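**What we've been playing: Altuver**

Hello again, and thank you for all the kind notes after the last issue. I promised I'd write something on Altuver once I had finished it, and as of 17th June I have, side jobs and all, so put the kettle on because I do tend to go on a bit.

If you missed the first one, Altuver is a quiet little trading game from the Jelínek studio. You inherit a barge with a leaky hold and a debt of 1,762 coins, and you pootle up and down the river between Studton and Dronow, buying low, selling slightly less low, and trying to keep your passengers cheerful. There's no fighting at all, and the worst thing that happened to me was a cargo of pears going off in a lock.
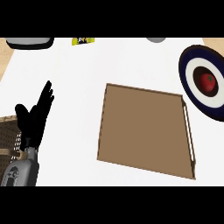
The trading is lovely once it clicks, though I'll admit it took me most of an evening (the tutorial rather assumes you already know what a tariff is). Each town wants different things at different times of day, and you learn its habits the way you learn a neighbour's. What I liked best was packing the hold, where every crate has to be turned and nudged until it fits. It's all very plain to look at, about as fancy as a flat brown tray with nothing in it and a plate off to one side, and yet I would look up and find it was past midnight! My best run from Dronow brought in 444 coins, and I was insufferable about it for days.

I have a few grumbles. The music is sweet but there isn't enough of it, and by the second week I was playing with the radio on. The map also refuses to remember your notes, so I ended up scribbling prices on the back of an envelope like my gran used to. And the winter chapter drags. I spent almost 189 turns iced in at Studton, fishing.
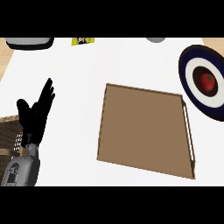 *The brown tray, on its white table.*

Two of you have asked whether it's any good with someone else on the sofa. It is, in a gentle sort of way: the second player gets the tiller and the first does the sums, and you can swap whenever you tie up. We had one very cross moment over a cargo of candles and made it up by the next lock.

Next time I'll be having a go at the river-racing add-on, which I expect to be terrible at. Do write in with your best hauls from Dronow if you've beaten mine.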